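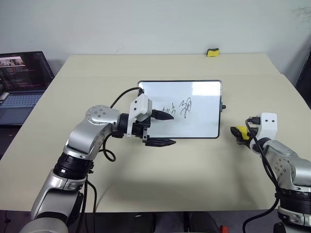 Two-armed robot gets whiteboard duty, but the office cleaner is safe for now

Jan 31, 2021

Wiping a whiteboard is the sort of job most people do with a sleeve. Skuvorix, a small automation company, wants to hand it to a machine with two arms, and this week it put out a short account of how the work is going. The tone is upbeat. The details are a little less so.

The company has been setting its tabletop robot one chore at a time, each one picked because somebody in a shop, a school or a home does it every day without thinking. The whiteboard is the latest. The board lies flat on a table, and the robot has an eraser for one gripper to hold. The goal is a clean board with no help from a person once the job has begun.

Skuvorix says the robot cleared the board to its own standard in two of 10 tries. It doesn't say what that standard is, or how long a try was allowed to run. A faint gray haze that one office would live with would send another office looking for the spray bottle, so the missing definition matters more than the company lets on.

Then there is the question of setup. The board is small and light, and it sits flat within easy reach of both arms. Most whiteboards hang on a wall, often with a tray of dried-out markers underneath and a chair parked in front. A robot fixed to a table can't do much about any of those. Skuvorix says wall boards are "a natural next step," which may be true, but the company has used the same words about wiping counters and folding dish towels, and there has been no news on either since September.

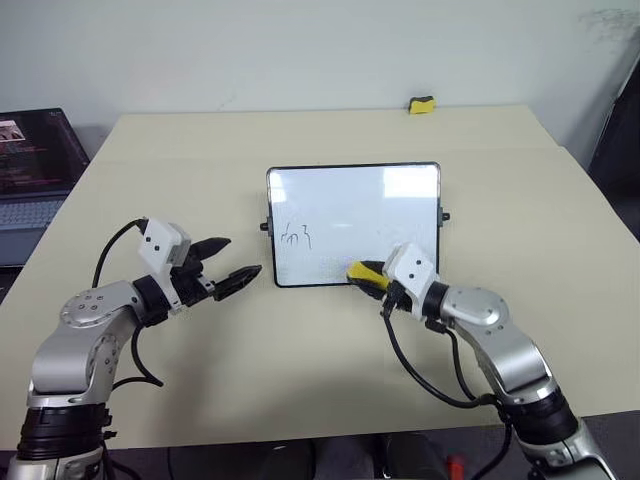
The right arm holds an eraser at the bottom edge of the board, with some handwriting still on the left side.

To be fair to the engineers, erasing is harder than it looks. Press too lightly and the ink stays put. Press too hard and a loose board slides away across the table, which is why a person will usually pin it down with the free hand and never notice doing so. Getting one arm to steady a thing while the other one rubs at it takes good timing, and good timing between arms is where a lot of chore robots come unstuck.

Skuvorix is hardly alone in the field. Zovulico has spent two years on a machine that straightens store shelves, and it still sends a worker along behind it. Pedport, which sells floor-care equipment to small shops, looked at adding an arm to its line and decided to wait. A spokesperson there said its customers ask for things that start when the switch is pressed and stop when the floor is clean, and that an arm can't promise either one yet.

One possible buyer has been keeping an eye on the whiteboard work. Mac Mathúna, a chain of after-school study centers, has boards in every room and pays staff to clear them at closing time. The company says it would consider a trial if the price came down and the robot could move from room to room without being carried. It put the current cost of the chore at roughly two minutes a room, eraser included.

That is a tough figure to beat. A machine that needs a table, a laptop and somebody to lay out the board for it has used up the two minutes before it starts.

Skuvorix has not given a price or a sale date. It says more chores will follow this year and that it plans to publish results for each of them – the company would not say whether that includes the number of failed tries.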